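Home | Current Issue | Archive | Submit | Contact

3.2 Moving the Harkville lantern festival indoors

The Harkville autumn lantern festival is normally held in October on the main street. After the street permit was withdrawn, the organizers replaced the parade with small gatherings in homes and rented rooms. We spoke with 25 people who took part, and 6 of them had also helped plan the parade in earlier years. Helmut Harms, who led the dance group Undance, told us that his dancers performed in pairs in living rooms and sent recordings to the older members.

Most hosts set a limit of 20 guests over a whole evening. Food was left on doorsteps and eaten at home. Several families said they missed the drums more than the lanterns, and two said they would keep the smaller format.
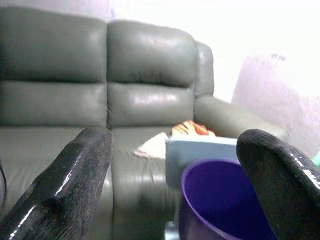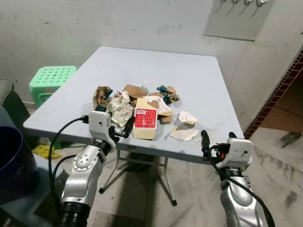 Figure 3. Top: a gray leather sofa. Bottom: a folding table with paper and cardboard trash on top.

Cost was raised less often than we expected. Paper for the lanterns was donated by Vogler, a print shop, and hosts paid for candles themselves. Gerd Lindemann, who had built the large parade lantern for six years, made kits for children instead and mailed them out. Parents described the kits as simple, though the glue was slow to set. Newer residents were less likely to hear of the gatherings, which were mainly announced by phone. We return to this point in Section 4.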